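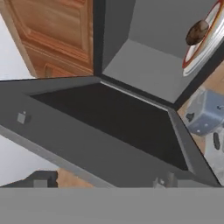 Handout 4: Emulsions, or Why Your Lotion Is Mostly Water

Edith Cabrera, Introduction to Skin Care Formulation

Last session we did oils and butters. If you missed it, borrow notes from someone whose handwriting you trust. Today we add water, and that's where the trouble starts.

1. What a lotion is

Water and oil don't mix. You knew this from salad dressing. A lotion is a salad dressing that has been talked into behaving, and the one doing the talking is the emulsifier: one end likes water, the other likes oil, and it sits between the two like a cousin at a divorce.

Most face lotions are oil-in-water (tiny oil drops, lots of water around them). Cold creams and heavy barrier creams usually go the other way. Oil-in-water feels light and sinks in. Water-in-oil feels like something your grandmother put on you before school.

2. Our practice batch

We make 500 g. Water phase 400 g, which includes the glycerin. The remaining 100 g is oils, emulsifier, preservative and whatever you insist on adding for the label.

Work by weight, please. Every July somebody brings measuring cups. Grams only, and write down what you weighed, as opposed to what you meant to weigh.

Heat the two phases separately, combine, blend in short bursts, then keep stirring while it cools. Preservative goes in at the temperature its supplier gives. Fragrance goes in last, if it must go in at all.

3. Preservatives

Water grows things. A lotion without a preservative is soup. Vitamin E is not a preservative – it slows down oils going rancid and does nothing about mold. I will be asking this again, so underline it.

4. Reading a label

We'll compare two creams, the Binholm day cream and the Zikia "intensive" one. Look at the first five ingredients and ignore the flower on the box. Ingredients are listed by weight down to one percent, and below that in any order the maker likes, so the rare orchid may well be standing ahead of something there's more of.

For next time: bring one label from home and mark where you think the one percent line falls. Pencil is fine.

Print this page | E-mail this page
3 comments | 12 shares

Recent handouts
Handout 3: Oils and Butters
Handout 2: What Skin Does Without Your Help
Handout 1: Scales, Beakers, Hairnets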